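Nornum releases planning software that checks its own grip before moving

April 3, 2020

Print this article | E-mail this article

19 shares | 4 comments

Nornum, a small software company that writes control programs for robot arms, has released a new version of its planning tool, Vogler. The main change is in how the program decides when to close a gripper and when to hold off.

Earlier versions worked out a full path to an object, carried it out from start to finish, and looked at the camera again only when the arm had stopped. If the object had been bumped in the meantime, the gripper closed on air. The new version looks again on the way down, and it can drop the plan at any point before the fingers start to close.

"It used to commit too early," said Ashraf Belkadi, who leads the planning work. "You would see it go to where the cup had been. The path was fine. The cup had moved."

Vogler now splits each pick into two stages. The first brings the gripper to a waiting position over the work surface with the fingers open. The second is the approach, which is planned in short pieces. After each piece the software compares what the camera sees with what the plan expected, and it scores the match from 0 to 100. If the score falls under 60, the arm stops and a new approach is planned from the current position. Users can change the limit in the settings file, though the company suggests leaving it alone until the camera has been calibrated.

The hardest part of the work was not the planner but the perception code that feeds it. Bare, light-colored tabletops gave the team more trouble than crowded ones. Glare can wash out the surface under a lamp or a window, and marks on the wood can be picked up as the edges of something thin and flat. A version tested in January kept proposing grasps on spots where there was only table.
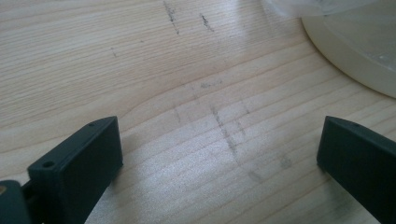
Jelle Verbeke wrote on the project's mailing list that the glare filter should have been a separate module, so that people with their own perception code could use it without taking the rest of Vogler. Belkadi replied that the filter depends on the gripper's position and would be awkward to pull out, but that he would look at it for the next release.

The filter works by comparing several views taken as the camera moves. A bright patch caused by a reflection shifts across the surface when the camera shifts, while a real object stays where it is. A pencil mark also stays where it is, so it gets past that step. A second check then looks for any height above the tabletop, and a mark with no height is taken off the list of things to pick up.

See-through and pale plastic is still a weak spot. The release notes say that bowls, lids and similar items are often found by their rims only, and that the planner may suggest a grasp that is too high. Nornum lists this as a known problem and gives no date for a fix.

The second large change is in the tooling. Vogler now keeps a log of every plan it made and every plan it dropped, along with the score that led to the decision. The logs can be opened in Tosau, the company's free viewer, and stepped through one camera image at a time. Until now, users who wanted to know why an arm had stopped had to read through a text file.

The log holds the last 20 attempts by default. Older ones are deleted unless the user marks them to be kept. On a machine with enough disk space the number can be raised, but the viewer gets slow with long logs – the notes warn about this twice.

Recordings made with hand-held grippers can be loaded into the same viewer. The software treats the hand movements as a plan that has already been carried out and shows the finger opening next to the picture. This was asked for by Prurkonis, a parts supplier that has been trying out the software on its packing tables, and it was added late in the work. It does not yet handle recordings in which the fingers leave the camera's view.

Vogler runs on Linux. Settings files from the previous version can be read, but the old "retry" option has been taken out and will produce a warning. The update is free for current license holders. New users can try it for 60 days.

Comments (4)

gantry_mike
Does the height check work with a single camera or do you need a depth sensor? The notes don't say.

P. Lund
@gantry_mike Single camera is fine as long as it moves. I ran it on the beta. If the arm is parked it just waits, and you get a message in the log.

tworoads
Taking out "retry" is going to break half my scripts. A warning is better than nothing I guess, but they could have left it in for one more version.

Senna
The viewer is the good part of this. I spent most of an afternoon last month reading text logs to find one bad camera offset – would have taken a few minutes with the pictures next to it.

Print this article | E-mail this article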